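Julance betting app, used through May

The welcome offer says 200% on a first deposit, up to 1000 euros. I put in 10 and read the small print afterwards, like a fool. Odds on football were no better than at Mastero.

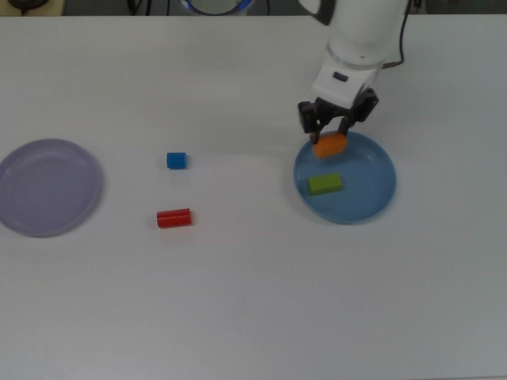

How long does a withdrawal take?
Mine took six days, after two emails to a Femke Van Damme in support.

The bonus is still locked. Live scores lag too. I've deleted the app and wouldn't put it back for a free bet. Two stars.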